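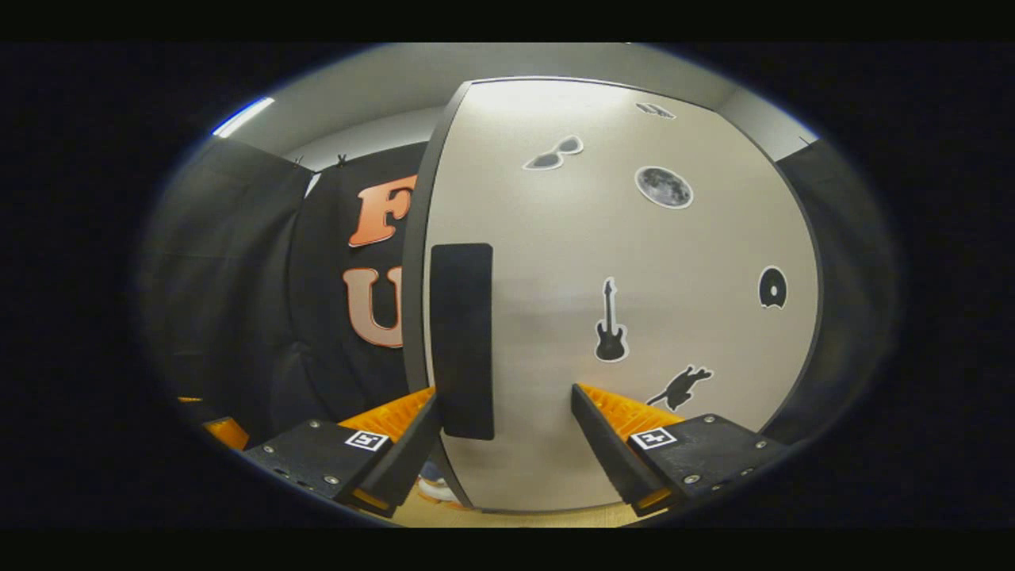
Is the hand-held gripper good enough to plan the rest of the year around?

For pulling stickers, tags and thin labels off and putting them back, we think so. For anything heavy or slick we would still reach for the arm-mounted jaw, and the rest of this report explains where the line falls for us so far.

May
By Gwenllian Ellis, Prekesora
5 min read

The big change since my last report is that we now have all 3 grippers running on the same set of tasks, with the same people taking turns. Last time I had to compare numbers from two rooms and two different crews, and I wasn't happy with it. Now everything is done at Moltside, and the results line up in a way I can stand behind.

The three are the Bellis parallel jaw (flat rubber pads, the one we started the grant with), the Hedthorpe suction head, and the hand-held unit with ribbed fin-ray fingers. The fin-ray inserts are the orange ones. When they press against something the ribs bend and the finger wraps toward the object, so you get a wide, gentle contact without having to aim perfectly. I had read plenty about them before we bought any, and I was still surprised at how forgiving they are on a curved surface!

What we ran

Each gripper did 80 trials on the curved panel and the same number on flat board. A trial is one sticker-sized target: approach, make contact, get an edge, lift, and place it again somewhere else on the surface. We scored edge contact and lift separately, which I'd recommend to anyone doing this. A gripper can be very good at one and hopeless at the other, and a single pass or fail hides that.

On flat board the jaw and the fin-ray fingers came out close enough that I wouldn't pick between them. Suction won easily there. On the curved panel the order flipped. Suction kept losing its seal near the steeper parts, the jaw tended to land with one pad touching and the other in the air, and the fin-ray fingers simply followed the bend. Our operators liked them best too, even the two who came in as firm fans of the jaw.

Lifting an edge is where the soft fingers fall behind. The tips give a little when you want them to dig in. We tried a stiffer insert and it helped with the lift but took away some of the wrap. I have a middle version being printed now and I'm very keen to see it.

Camera and markers

The camera rides on the gripper and uses a very wide lens, so both fingers stay in view along with whatever we're reaching for. The price is heavy bending of straight lines toward the outside. We spent longer on calibration than I had planned, and it was worth it. The square markers on top of the two fingers give us the opening width from the picture alone, so we took the separate width sensor off the parts list. One less cable to snag.

Light was the other lesson. The bare ceiling lights put a bright patch on the upper part of anything pale and curved, and in early sessions the edge finder mistook that patch for a target outline. Turning the exposure down fixed most of it. I'd like to try a cheap diffuser before spending money on anything fancier.

We also swapped controllers partway through. The old one added a delay on closing that operators could feel in their hands, and two of them had started closing early to make up for it without realizing. With the new controller that habit faded after a session or so, but it does mean the first batch of jaw trials isn't a fair match for the later ones. I have left those out of the comparison and will rerun them.

Wear

After more than 2000 open and close cycles the fin-ray inserts still spring back to shape. The jaw pads have gone shiny and need replacing. Screws on the finger housings worked a bit loose over the same stretch, so we now check them at the start of each morning.

Money and time

We're within budget. The dropped width sensor paid for the extra inserts. Calibration put us behind on writing up, and I expect to catch that up by the next report.

Next

Rerun the early jaw trials on the new controller. Test the middle-stiffness insert on the same curved panel. Add 16 new targets, mostly thin ones with odd outlines, as those gave the most interesting failures. If the new insert lifts well, I'd like to talk about moving the remaining suction money over to a second hand-held unit, so two operators can work at once. I'm happy to walk through the trial sheets whenever suits, and there's a spare gripper here if you'd like to try it yourself.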